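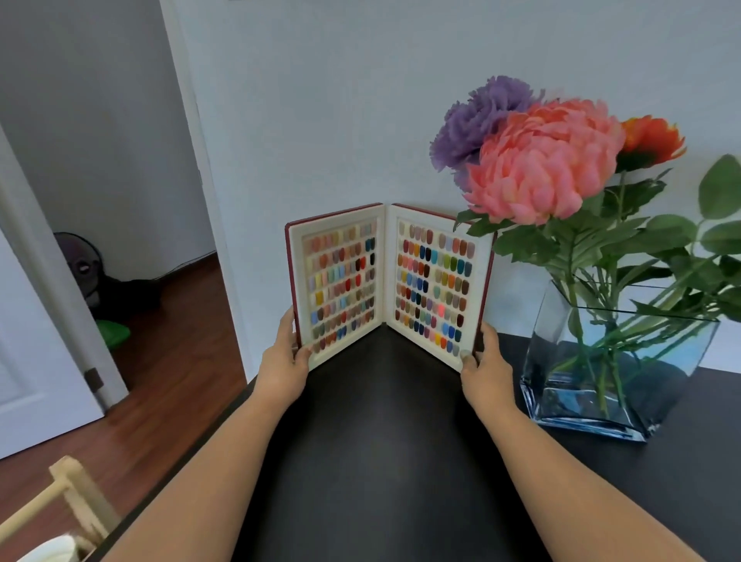

Gel color book — how do you stop tips popping out?

Asked Feb 5, 2024. 3,856 views

I paint my swatches onto the oval tips and press them into a folding display book. Since January the lower rows keep coming loose when clients flip pages. Is there a glue that still lets me swap a color later? Mine is a hardcover book.

Answer 1
Don't use nail glue, you will never get them out again. One small dot of removable putty on the back of each tip. Let the top coat cure fully first. If you put the tip in while it's tacky it sticks to your finger and pulls up.

Also write the color number on the back — I skipped that and had to redo 6 of them.

Answer 2
double sided tape works ok

Answer 3
Check that the tips are the right size for the book. I bought a bag from Lendik and they were a bit narrow for my slots. Putty held them but they sat crooked.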